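Two-arm cell: finger pads, cable dressing and the wrist cameras

Jan 11, 2018

The counter on the left arm of the small cell at Larkach reached 2,242 cycles before I gave in and took the gripper apart. Closing force at the fingertips had been drifting down for a while. I had been hiding it by closing a little further in software, and that works until the pads bottom out and there is nothing left to close.

For anyone who has not read the earlier posts: two small white arms on a common front rail, tiled booth, one camera on each wrist, and flowers as the workpiece. The stems are artificial. They are a fair test all the same, being thin, springy and never straight twice.

The finger pads

Each finger is a black plate with a pad bonded to its inner face. The original pads were the soft Bakalis sheet, cut by hand. With a thick object they wear evenly. With a stem they wear in one line, always at the same height, and after a time the groove is deep enough that the stem sits in it without being pinched. The arm then lifts, the stem swings, and whatever is on the end of it goes somewhere other than into the vase.

Removing the old pads took most of an evening. Warm the finger, lift one corner with a plastic scraper, pull slowly. Do not use a blade. I have a scratch on one finger from doing this the quick way in May, and the new adhesive has never held properly over it.

The replacements are Stakard sheet, slightly harder. Clean both faces, leave the adhesive overnight, then close the gripper on a strip of paper and pull. If the paper slides at one end and tears at the other, the fingers are not parallel and the pad needs to come off again. Mine came off twice.

Zeroing after reassembly

With the gripper back on, the closed position has to be set again. I close it at low current until the fingers touch, store that value, open, and repeat 7 times. If the spread is larger than the thickness of the paper strip I look for a loose screw in the finger mount before doing anything else. On the left arm it was a loose screw.

Then a run with mixed stems.

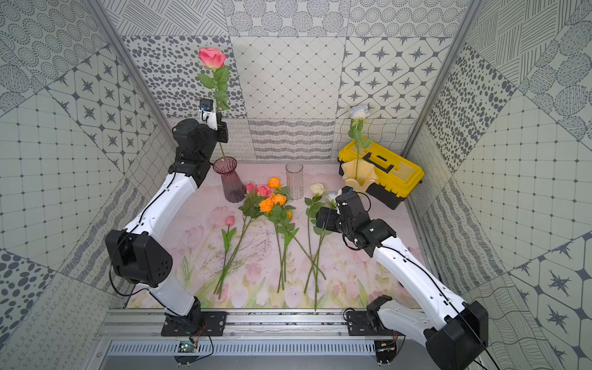
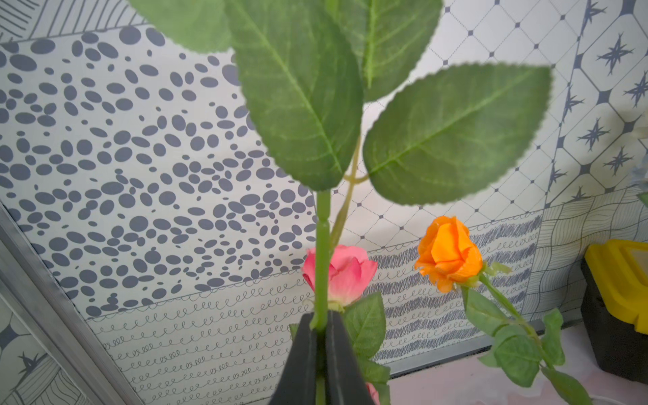
Both pictures: roses in the booth. In the first the left arm has a pink one over the mauve vase; the second is a wrist camera view with a stem between the fingers.

Cables

The thin black cables run along the outside of the arms, with loops at the joints. Too short a loop pulls on the connector when the wrist turns. Too long and it catches on leaves. I set the length by driving each joint slowly to both ends of its travel with the ties loose, then tightening them at the worst position. Ovidiu Tănase suggested marking the cable with paint at each tie so that creep can be seen without measuring. I have done that on both arms. So far the mark at the left elbow has moved and the others have not.

The connector at the left wrist had also worked slightly loose, which explained a camera dropout I had been blaming on the Hilleo driver. I apologise to the driver.

Wrist cameras

Both cameras had to come off to reach the grippers, so both had to be calibrated again. The bracket has some play in it. I now push the camera towards the wrist while tightening, every time, so the play is at least always taken up on the same side. After that I check where the fingertips fall in the picture against a stored one from before the work. If they match, I leave it. If they do not, I loosen the bracket and start again, and do not correct it in the software. Corrections of that kind are still there a year later, when the reason for them has been forgotten.

Kosmas Lazaridis asked whether the patterned tiles on the walls make any difference. I have not tested it properly. Plain walls gave the cameras very little to hold on to, and I changed the walls and the lights in the same week, so I cannot say which of the two helped.

Service interval

The previous set of pads was showing a groove at 1,102 cycles, according to my notes, and I carried on regardless. I now stop every 300 cycles, run a fingernail down each pad and do the paper test. It takes less time than writing it down.

Still to do: the right gripper, which has the old pads and is behaving perfectly well. I have cut the sheet for it. The elbow tie on the left arm also wants replacing with a wider one, and I need to order more adhesive.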